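The Last Bus From Liltanlow

My gran left me her cork board, which wasn't what anyone expected, least of all my cousin, who'd been after the piano (she got it in the end, and she's welcome to it, it's got moths).

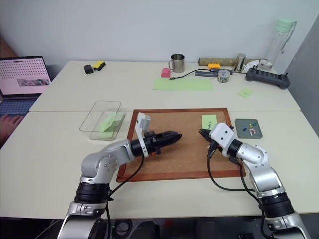
Words by the Kerslake Sunday Writers

So there I was on the last number 37 out of Liltanlow, with the board on my lap in a bin bag and a driver who'd taken the long way round by Flatska. It was January and black as your hat out there. I'd paid 2 pounds for the ticket and another 2 for the board, which he said was luggage!

There was one other passenger, an old boy in a green scarf, right at the front. He got off at the quarry, where there isn't a stop. I only noticed he'd left his scarf when the doors had shut, so I banged on the window and waved it at him, and he waved back as if I was saying goodbye.

"Leave it on the seat," said the driver. "He always does that."

"Always?"

"Every Sunday. I hand it in at the depot and it's gone by morning."

I laughed, because you do, don't you? Then I sat and thought about Gran, who took this bus every week for 27 years and never once told us where she went on it. She'd come home with her cheeks all pink and put the kettle on, and if you asked she'd say she'd been to see about some wool. 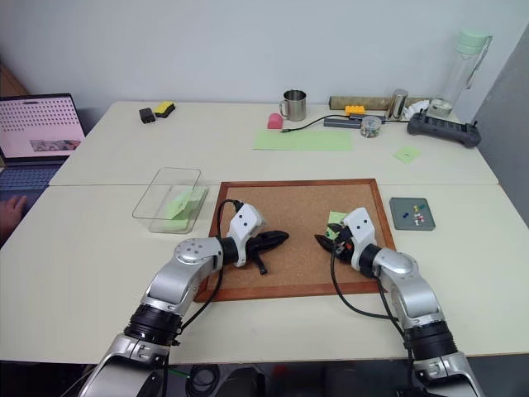

A green note on the cork.

Well, I took the scarf. I know, I know. I stuffed it in the bag and got off at Kerslake with my heart going like mad, and I hung it over the kitchen door to air. Lovely thing it was, moss stitch, with a dropped one near the end that had been picked up badly. Gran never could pick up a dropped stitch.

Next Sunday I was at the bus stop by six, with the scarf round my neck and 2 pounds ready in my glove.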